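Reporting Uncertainty in Solvent Property Data
Opinion
12/9/18

Laboratories that measure the physical properties of liquids publish more numbers each year than their readers can check. In June the Mirndale group reviewed 3863 published values for the surface tension and heat capacity of glycol and water mixtures. In 110 of the papers it read, the stated uncertainty was the figure printed in the instrument maker's manual. It is the position of this essay that journals should stop accepting that practice.

A manual describes a clean instrument, filled with a certified liquid, on a good day. It says little of a hygroscopic sample that has stood open on a bench, or of a mixture prepared by mass on a balance last calibrated the year before. For glycols, water uptake alone can exceed the quoted uncertainty — and the purity given on the supplier's label is seldom tested again before use.

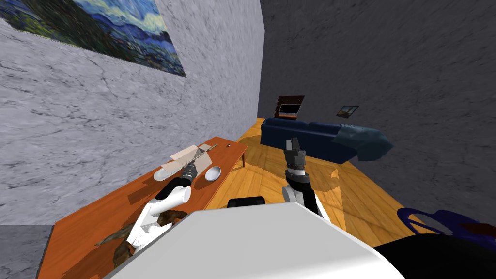 The remedy is modest. Each table should carry a combined uncertainty for the property, together with separate values for temperature, pressure and composition. The water content of each pure component should be measured and reported before and after the run. Where a correlation is fitted, the raw points should be deposited with it. A polynomial with six coefficients will follow almost any set of data, including a poor one.

Some authors object that such work costs time. It does. At Mirndale, repeat fillings added 200 hours to a program that had planned for 1000. The repeats also exposed a drift in the bath thermometer that a single series would have hidden, and two tables were withdrawn before submission.
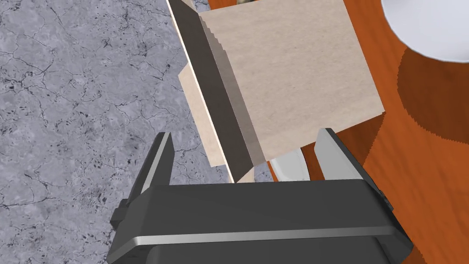 Designers of absorption columns and heat exchangers rarely read the experimental section. They take a value from a database and apply it. An error in heat capacity passes into the energy balance, and from there into the size of the equipment. The person who pays for the extra steel has no means of tracing it to a careless filling.

Editors are well placed to act. A short reporting form, completed at submission and printed with the article, would be sufficient, and reviewers should be asked to return any manuscript that arrives without one.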